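Kostora 2 is out: two-arm planning you can read, and stop, and argue with

6 min read

TRONNESS, February. We're releasing the second version of Kostora, our planning and control software for two-armed picking stations, and it's available to download from this morning. I've been at Tronness since the first version was a folder of scripts with a rude name, so they've let me write the announcement myself. Apologies in advance for the length, and for the brackets.

The short version, for anyone with a deadline: Kostora 2 plans both arms together, shows you the plan before anything moves, and lets you change your mind halfway through. It works with the cell controllers our first version worked with, it reads your old job files, and existing licence holders get it at no extra charge. If that's all you needed, off you go and thank you for reading!

For everyone else, a bit of background. When you put two arms over one table, the obvious way to run them is to give each one its own list of jobs and put a rule in the middle saying who goes first when they both want the same bit of space. That's what Kostora 1 did. It's safe, it's easy to explain, and it means that one arm spends a great deal of its day parked politely, waiting for the other to get out of the way. We had customers who'd paid for two arms and were getting the work of one and a bit. They were very nice about it, mostly, but they did mention it.

So we threw out the rule. Kostora 2 takes the whole job, whatever's on the table and wherever it's meant to end up, and looks for a plan that uses both arms from the start. It may decide the left arm should take something awkward early, so the right arm has a clear run later on. It may swap the order round completely. Sometimes it has one arm do nearly everything, and when we first saw that we assumed it was a bug and spent an afternoon hunting for it (it was a perfectly good plan, there was a big item in the way and the other arm would only have been a nuisance).

All of this happens on an ordinary workstation next to the cell. We know some of you have been told you need a rack of something expensive. You don't for this.

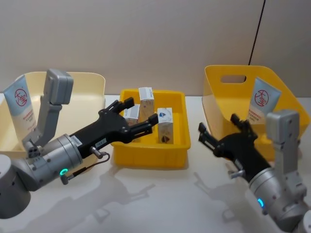

The part I'm most pleased with is the one that sounds dullest on paper, and it's the plan view. Every plan Kostora 2 makes is written out in plain words as well as drawn. You get a line for each move, with which arm, which item, where from and where to, and underneath it a note on what the planner was worried about. "Left arm waits: right gripper still inside tray." "Approach from above: neighbour too close on the left." You can pause on any line, drag it up or down, or cross it out, and the planner will either rework the rest or tell you why it can't. It's not always tactful about that. We're working on the wording.

We built it that way after watching people use the old one. A lot of you run small, mixed goods, little cartons standing up in a tray next to tubes that lean whichever way they fancy, and the person who really knows how those things behave is the person who's been handling them for years. They'd look at the screen, see a green line wiggling through space, and have no idea whether it was clever or daft. Now they can read it. One tester crossed out a move before we'd finished explaining how to cross out a move, and she was right to.

Perception has had a good going over too. Kostora 2 talks to Grellura, our item-finding module, which used to be sold separately and is now simply included. Grellura looks at the table through whatever depth sensors you've got fitted, at the wrist or overhead or both, and passes the planner a guess at each item along with how sure it is. That last bit is new. The old version gave an answer and kept its doubts to itself. The new one will say it's fairly confident there's a box at the back but rather less so about the box that's half hidden behind a gripper finger, and the planner can then choose to move the arm and have another look before committing. It costs a moment. It saves a lot of dropped cartons.

Shiny tubes are still hard. I'd sooner say so in the press release than have you find out on a busy morning. Anything soft and glossy that changes shape when you squeeze it will give Grellura more trouble than a nice square box, and if your whole business is soft glossy things then please talk to us before you upgrade. We'll lend you a test licence and you can see how it gets on with your own stock.

Some numbers, as people always ask. We put the release candidate through a set of 400 recorded jobs from our own test station, and ran Kostora 1 on the same set for comparison. The new planner found a quicker plan in over 200 of them. In most of the rest it came out level, usually because the job was so simple there wasn't anything to improve, and in a handful it was slower. We've gone through the slow ones and they nearly all involve deep bins with sloping sides, where the planner is being more careful about the rim than it needs to be. A fix is on the way, and until then there's a setting called rim margin which you can turn down if you know your bins well. Please do it a little at a time.

We're publishing the whole set, slow ones included, with the plans from both versions side by side. Download it, pick holes in it, send us the holes.

Now, integration. This is where we owe a big thank you to Vlček, who make the cell controller that a good half of our customers seem to be using and who have put up with a frankly unreasonable amount of email from us. The Kostora connector for Vlček controllers has been rewritten from scratch. Settings that used to live in three different files now live in one, it starts up without needing the arms to be powered in a particular order, and when the connection drops it tells you, in words, instead of giving you a code to look up. If you're on the old connector it will carry on working for the time being, but we'd love you to move across, and the installer will offer to bring your settings over for you.

There's also a proper simulator in the box this time. You could always replay a job in Kostora 1, but you couldn't change anything. In the new one you can shift a tray, tip a bin a bit, add an item, swap a gripper for a wider one, and watch what the planner does about it. I've lost whole lunchtimes to this. It's also the quickest way to learn the plan view, so if you're training somebody new I'd start them there and let them make a mess of a pretend table first.

What's not in this release: no third arm (we get asked), no moving conveyors, and no handing items directly from one gripper to the other. Handover does work on our bench, some of the time, and it's lovely to watch when it does, but some of the time isn't good enough to ship. It'll turn up as an optional preview later on and we'll be very clear about what it can't do.

Getting hold of it is simple enough. If you've got a current Kostora licence, sign in to your Tronness account and version 2 is on the downloads page, with the release notes and the recorded job set underneath. Old job files open directly. Back them up first anyway, please, as once you've saved one in the new version the old one won't read it. If you're new to us, there's a trial with everything switched on, simulator and Grellura included, and you don't need any hardware to have a play with it.

We're running online walkthroughs during February, a morning one at 9.30 and a repeat at 4 in the afternoon for people whose cells are busy early. They're free, they last under an hour, and the second half is all questions. Bring a job that's been annoying you. We'll load it up and see what the planner makes of it in front of everyone, and I can't promise that'll go smoothly, but the rehearsals have been good fun.

Press enquiries, review licences and requests for the recorded job set on a drive should go to the Tronness press desk through the contact form on our site. Technical questions are better sent to the support desk, where the people who wrote the planner take turns answering.

About Tronness: we make planning, perception and control software for small robot cells. Our products are Kostora and Grellura.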